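# Ellwood Robotics Club: Frequently Asked Questions

Last updated 6th April. If your question isn't covered, ask Bjarke Holst at the front desk of the lab or leave a note in the club mailbox.

## Joining

**Who can join?**

Any student enrolled at Ellwood, in any major. Roughly half the members we get each fall have never programmed anything. You do need to finish the safety session before you use an arm on your own.

**Do I need my own laptop?**

No. The lab machines have everything installed. If you want to work from home, the setup guide is on the shared drive in the folder called Imonley, which is also the name of our control software. It runs on Linux. Getting it to run on anything else is possible but you will be on your own.

**What does it cost?**

Dues are $2 a meeting, paid at the door or all at once in October. The money goes to spare gripper pads, cables and snacks.

**When is the safety session?**

First meeting of every month. It takes most of the evening. You will learn where the stop buttons are, how to set the speed limit, and how to bring an arm back to its home position by hand.

## The spring project

**What is Jandico?**

Jandico is this year's team project. The goal is to have one arm pick flowers up from a table and place them in bottles and vases, without knocking anything over. We enter it in the Cenanance student challenge, in the household tasks group.

**Why flowers?**

Tamsin Te Moana proposed it after last year's block stacking entry. Blocks are stiff and all the same size. Stems bend, leaves get in the way, and no two bunches lie on the table the same way. The vote was close – the other option was folding towels.

**How is it scored?**

Each team gets a fixed set of tries. A try counts if the stem is inside the neck and the container is still standing when the arm has moved clear. Tipping a container ends the try. There is no bonus for speed this year, so we keep the arm slow.

**How much practice data do you have?**

As of the last meeting, 2,034 recorded tries. Of those, 688 have been labeled. Labeling is the main thing we need help with, and you can do it before your safety session.

**What do the labels look like?**

You watch a short clip and mark the moment the gripper closes, the moment the stem reaches the neck, and whether it went in. If you can't tell, mark it "unsure" and move on. Please don't guess. Clips marked "unsure" get a second look from someone else.

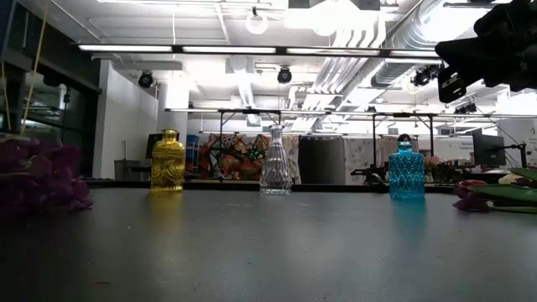 **Why do you use different bottles?**

The challenge rules say the containers on the day will be ones the team has not seen, so we practice with as much variety as we can find at thrift stores. Patterned glass is useful because the surface changes how light reaches the sensor. Clear glass is the hardest for us. With the faceted vase in the center, the background shows right through the sides, and our software has trouble finding the outline. The yellow and blue bottles on either side of it have more color to work with, but they also leave reflections on the tabletop, and an early version of the detector marked reflections like those as separate objects. Check for that when you review detections.

**Can I bring in a bottle?**

Yes, if it is glass, clean and stands up without help. Write your name on masking tape on the bottom if you want it back.

**What happens when one breaks?**

Press stop, step back and tell whoever is supervising. The brush and pan are under the sink. Don't pick up pieces by hand, and don't restart the arm until the table has been wiped and checked.

## Lab rules

**Can I run an arm alone?**

No. Two people at all times, one at the keyboard and one with a hand near the stop button. This applies to team leads too.

**Where do I go for parts?**

Room 101. Sign the sheet for anything you take, including screws.

**Can I visit without joining?**

Yes. Come to any regular meeting and stay behind the yellow line while an arm is powered. Closed shoes are required for visitors as well.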